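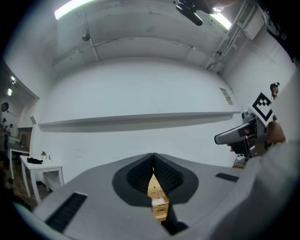
Two hand-held grippers, a woven surface showing between the pads of one, small white items in view.

Workshop tips: working next to the new grippers

Our packing room at Jukcombe started with the grippers in November. The arms at the Skelleo site learn from what we do by hand, so the sorting is slower for now and the job has changed. These are the things that have helped on my shift.

Wipe the finger pads before you start and again after lunch. The diamond pattern holds lint, and small pieces slip. A dry toothbrush works better than a cloth.

Keep your sleeves close at the wrist. A rubber band over the cuff will do.

Swap hands or swap jobs every 27 minutes. Squeezing a handle all morning is harder on the thumb than picking with bare fingers ever was. Set a kitchen timer.

Don't rush a pick. We used to be paid a bonus over 200 trays. That is gone, and a steady 127 is a good day. If your pay sheet still shows the old target, take it to Zhiqiang Tian.

Turn the small parts out onto something woven. They roll on a bare table.

Don't put tape or stickers over the square printed marker. If it gets scratched, ask for a new one.

Two people from our line have moved to checking and repairs. Ask for that training early, the list is short.

Comments

Jianguo Yuan: Toothbrush tip is good. I use an old paintbrush, cut down.

packer_shi: Did they move anyone to checking without a pay cut? Ours at Juvitel lost the night rate.

Marlene: My thumb was sore for two weeks. Foam on the handle helped.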